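Urkinow Users Group

The Urkinow Users Group (UUG) is a computer club and free software user group based in Urkinow, with a smaller branch in Illurcombe. It was founded by Elias Sayegh and Ross Munro as a mailing list for people running Unix-like systems on home machines, and began holding meetings in June of its second year.

Meetings take place at the Dunbar Library and usually consist of one talk followed by open help with installs and repairs. Attendance is normally small, though the list itself passed 300 subscribers and later reached 1000. Archives are public - posts are not removed on request.

The group maintains Bullbridge, a set of scripts for moving old list archives between mail programs. Version 2 was released on 30/05/2018 and dropped support for the mbox index used by earlier versions. Munro was the main author until Sayegh took over releases.

The Illurcombe branch shares the list but sets its own program. It has 5 organizers, chosen each year.

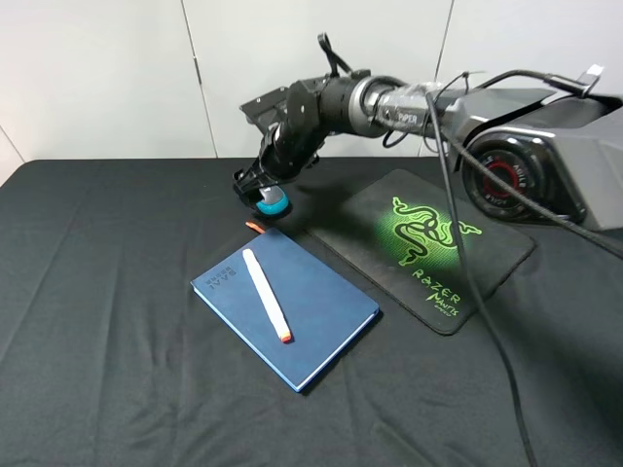
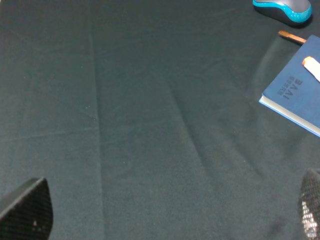

A computer mouse, seen in both views with a dark cloth.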